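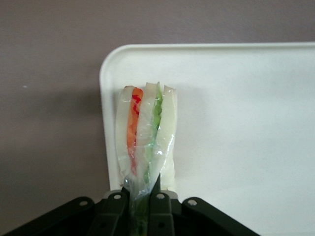

Section 4: Setting up the snack cell for bagged and wrapped goods

OK, so by now you've got both arms powered and homed, and you've done the Tristcombe network bit in Section 3 (if you haven't, go back, I'll wait). This section covers the grippers, the tray and the goods themselves. I wrote the first version in October 2018 and I've been scribbling on it ever since, so if your printed copy disagrees with this page, go with this page!

Bags are the fussy part. A box has flat sides and pretty much tells you where to grab it. A clear bag shines, crinkles and slides, and the food inside it can get squashed. I always teach the bagged sandwich first. If you can get that one right, the rest of the afternoon is easy.

4.1 Before you touch anything

1. Press the red emergency stop on the yellow base at the side of the table. Please really press it, don't just look at it.
2. Wipe the finger pads with a dry cloth. No cleaner, it leaves a film and your bags will slip for the rest of the day.
3. Open and close each linkage by hand. It should move smoothly all the way. If it feels gritty, skip ahead to 4.4.
4. Push the spare cables toward the edges of the table, well away from anywhere a basket might go.

CAUTION: The fingers can still be moved by hand with the stop pressed, and they can still pinch you. Baltasar Carretero has a blue thumbnail he will happily show you.

4.2 Teaching the bag grip

1. Load the Brokine profile called "soft neck" on the arm you're teaching. The factory profile is made for boxes and closes much too hard.
2. Stand clear, release the stop and jog the gripper until the fingers are on either side of the gathered plastic at the end of the bag. You want the neck, with the food well clear of the fingers.
3. Set grip force to 47 on the Brokine slider. Start there even if it feels low. I know it feels low!
4. Close, wait 2 seconds, then lift slowly to just above the tray.
5. Check the wrist camera view. You should be able to see the filling and the top of the bag, and the bag should be standing up from the fingers. If it's leaning over, open up and take the neck a little closer to the food.
6. Repeat the lift 3 times before you save. One good lift doesn't mean much with a bag.

Note: Shiny film throws bright spots back at the wrist camera, and the Wilus software sometimes thinks a bright spot is an edge. Turning exposure down one notch usually sorts it out. Don't go further than that or you'll lose the black fingers in the shadows.

4.3 Laying out the table

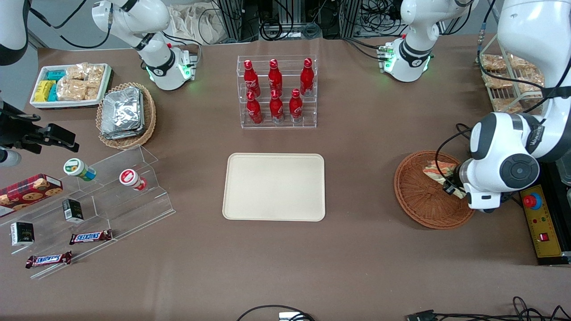
The tray goes down first and everything else gets placed around it. I like it near the center, where both arms can get to it without stretching.

1. Set the tray down with nothing in it and run "find tray" in Wilus. Wait for the tone.
2. Put the bottle rack directly behind the tray. Push the bottles all the way back on their tiers, a loose one will nudge its neighbor.
3. Put baskets on the side of the arm that will pick from them. A shallow sloping rim is much kinder to the gripper than a tall straight one.
4. Use the stepped shelf for bars, jars and little boxes. Lay round jars on their sides so the step holds them.
5. Move each arm over its own area at Carré's "crawl" speed setting and watch the elbow as well as the gripper. The elbow is the part I always forget, and it's the part that knocks things over.
6. Save the layout with a name you'll recognize next week. ("test new final" is already taken. Sorry.)

CAUTION: Only one arm at a time over the tray while you're setting up. The collision check isn't switched on until Section 5.

4.4 If a gripper feels gritty

Nine times out of ten it's crumbs. Stop the cell, take the gripper off at the wrist (4 screws, keep them in a cup) and brush out the pivots with a soft dry brush. Don't oil them. Put it back, snug the screws up in a cross pattern, and redo the zero position from Section 3 before teaching any more grips. Your saved bag grip should still be fine, but do one slow lift to check.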